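Game Programming 2, Handout 6: Do You Need a Physics Engine?

Most of you will reach for one in the first hour of the project. I'd like you to be suspicious of that. A general physics engine solves stacking, friction and joints. A platform game in which one character jumps on ledges has none of those, and you'll spend your evenings switching them off.

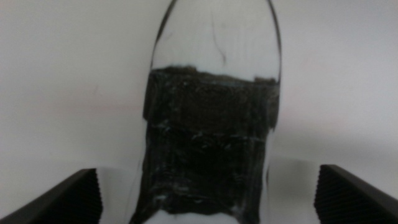

Take Tristen, the practice game from last term. Four groups used a full engine. Two of them had a hero who slid down gentle slopes, and the usual cure was to turn friction up until he stuck to walls. I don't count that as a fix.

What you probably need:
- rectangles that don't overlap
- a fixed time step
- x movement resolved first, then y

Write that before you install anything. It came to nearly 200 lines in my version of Stumiston, comments included.
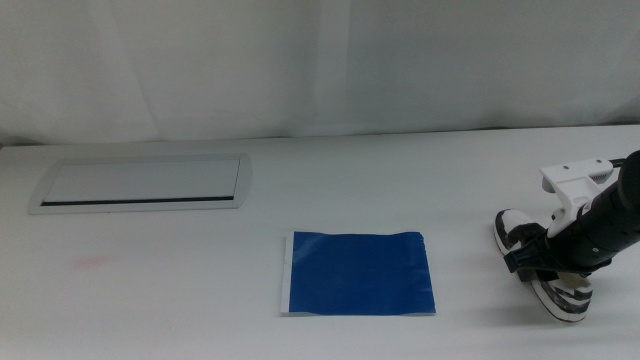
You'll hear that an engine "handles fast objects for you". Perhaps. Check whether continuous collision is switched on, and what it costs, before you believe it. In the Tambunan level the bullets are thinner than the distance they travel in one step, so test the whole path and ignore where they end up.

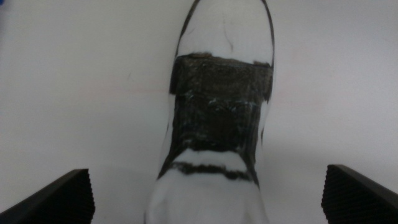
A white shoe shape with a dark outline.

For the lab: load the Clirnier map, halve the frame rate and see whether your jump height changes. If it does, your time step isn't fixed, whatever the comment in your code claims.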